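Setting Up and Maintaining the Kundato Two-Arm Cell

Student project report, Bretamcombe, June

1. Purpose

The Kundato cell consists of two robot arms mounted at one side of a shared white table. It is used for handling trials on flat rectangular parts. When the project began, the right gripper was closing unevenly and the two arms did not agree on the height of the table. The work covered the grippers, the table reference and a short maintenance routine for the next group.

2. Condition at the start

The log from the previous group held 2361 grip cycles, of which 161 were marked as failed. Most of the failures belonged to the right arm and were entered as "part slipped on lift". The left arm had few failures, but its gripper cable had twice been caught during wrist rotation. Spare finger pads and screws were ordered from Vanby. The controller software was Quintana, left at the installed version throughout.

3. Gripper work

Both grippers were taken off, cleaned and refitted. One finger screw on the right gripper was loose and the pad behind it had worn at an angle. Both pads were replaced as a pair. The screws were tightened in two passes with the fingers closed on a flat steel strip, so that the pads settled parallel before the final turn.

The cable on the left arm was given more slack at the gripper and then run through the full wrist range by hand. It still hangs in a loop beside the arm. A shorter loop pulled tight at the end of travel and was rejected.

4. Table reference

Each arm was brought down at low speed until a finger touched a part lying flat, and the height was stored. This was repeated at four positions per arm. The two sets of readings differed most near the middle of the table, where the working areas overlap, and the offset of the left arm was corrected to match the right.

The check was then repeated with two black rectangular parts on the table, one under each arm. The lower finger of the right gripper rests on the flat part near the centre. The part on the left lies at an angle, and is the harder case for the approach path.

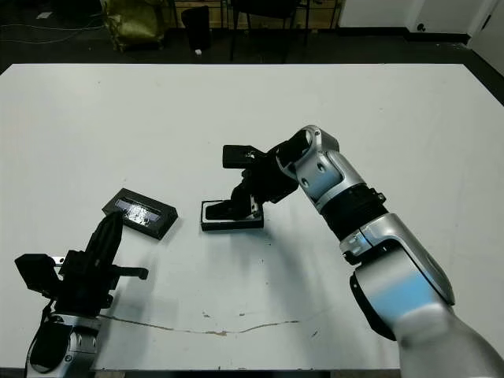
5. Results

After the work, 91 cycles were run on the right arm and 44 on the left. The right arm failed on two, both with the part placed at the limit of its reach. The left arm completed all of its cycles. The sample is small compared with the earlier log and the wear on the new pads is not yet known.

6. Routine for the next group

Before each session, wipe the pads and the table, check the finger screws by hand, and move both wrists through their range while watching the cables. Repeat the height check after any change to a gripper. Record the pad thickness monthly in the cell log. The stored heights from section 4 are saved in Quintana under the cell name, and the old values have been kept in a second file.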